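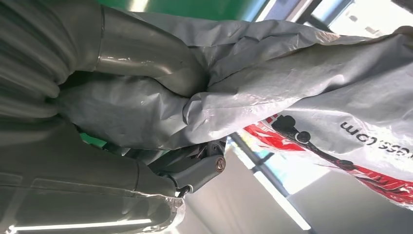
Figure 4. Loose grey protective fabric cover, showing crumpling and folds.

5. Care and replacement of fabric covers

The earlier sections dealt with how workplaces in Naldale choose and buy fabric covers. This section is about what happens to the covers afterward: who takes them off, how they are washed, how they are mended, and when they are thrown away. It draws on the interviews and on the written record kept for each of the 126 covers in the study. The covers were used on sewing machines, office equipment, upholstered seating, musical instruments and stored furniture, among other things. All 22 workplaces are included unless the text says otherwise.

5.1 Fit and folding

Most covers in the study were bought loose. Owners gave two main reasons. A loose cover can be put on quickly by one person, and it can be moved to something else when the first item is sold or scrapped. The cost is spare cloth. A loose cover crumples and folds (Figure 4), and the folds are harder to brush clean than a flat surface. People who cleaned their covers in place told us that they brushed the flat areas and left the folds for washing day. Where washing day was put off, the folds were simply not cleaned.

Fitted covers had the opposite problem. They were easy to wipe, but taking them off was slow, and several respondents said they avoided it. At the Mallero piano showroom, fitted covers had been ordered for the instruments by the window. The staff found the closures awkward and began leaving the covers half open during business hours. The showroom later went back to loose covers and kept the fitted ones for delivery.

We did not find that either type was washed more often than the other. The habits of the workplace mattered more. Places that already sent out aprons, towels or table linen tended to put the covers in the same bag. Places with no other laundry had to make a special trip, and often did not.

5.2 Washing

Three arrangements were common. Some workplaces used an outside laundry, in most cases Irow, which collects in Naldale. Others had a machine on the premises. In the rest, an employee took the covers home.

The last arrangement was the least likely to be written down anywhere. Managers described it as a favor, while the employees who did it described it as part of the job. Mercedes Apaza, who did the washing for an upholstery shop, kept her own notebook and let us copy it. Her notes show covers going home in ones and twos, usually before a holiday closing. They also show that she stopped using fabric softener after customers complained about the smell on the chairs. Her employer did not know about either the softener or the complaints.

Shrinkage was the most frequent complaint about washing, whoever did it. It came up mostly with cotton covers that had been dried on high heat. Care labels gave little help. Many had been cut out because they scratched or caught, and others had faded past reading. Wilmer Giraldo, the foreman at the Amini print shop, wrote washing instructions on the inside hem with a laundry marker. The marker had held up well, though new staff did not always think to look there.

Line drying was preferred by most of the people who did the washing themselves. It was limited by space and by the season. In July a heavy cover could be dried and returned on the same day. In the colder months the same cover might be out of use overnight or longer, and the item under it went uncovered or was given a bedsheet.

5.3 Mending

Damage was concentrated at the hems and the corners. Tears in the middle of a panel were rare and nearly always came from a single accident, such as a cover pulled across a bracket. Corner wear built up slowly and was often not noticed until there was a hole.

We separated repairs into sewn repairs, glued or ironed patches, and tape. Tape was meant to be temporary in every case we asked about, and in most cases it was still there at the follow-up visit. It left a residue that picked up lint, and some laundries would not accept a taped cover. Sewn repairs lasted longest but depended on having someone who could sew. Eusebio Valderrama, who repairs luggage and awnings from a stall in the Naldale market, did much of the paid mending in the study. He charged by the length of the seam and turned away any cover whose cloth was too thin to hold a stitch.

Owners rarely compared the price of mending with the price of a new cover. When asked, they usually guessed that mending was dearer than it was.

5.4 Replacement

Few workplaces had a rule for replacement. Only four kept a schedule, and one of those had not followed it since a change of manager. Elsewhere, covers were replaced when they looked bad to customers, when they no longer fit after washing, or when the item under them was replaced. Covers kept out of public view stayed in use much longer, even where they were plainly worn through.

Old covers were seldom thrown away at once. They were cut up for rags, used as drop cloths, or folded and kept on a shelf in case they were needed. Some five covers in the record had been retired in this way and then brought back when a newer one went missing. We counted these as one period of use with a gap, which makes their working life look longer than the cloth would suggest.

5.5 Limits of the record

The record relies on what people remembered or had written down. Purchase dates are better than washing dates, which are better than mending dates. Wilmer Palomino and Kam-wah Chou coded the interviews separately and disagreed most often on whether a cover had been replaced or only set aside. These cases were settled by calling the workplace again. Where no one there could say, the entry was left blank and the cover was dropped from the replacement figures but kept in those for washing and mending.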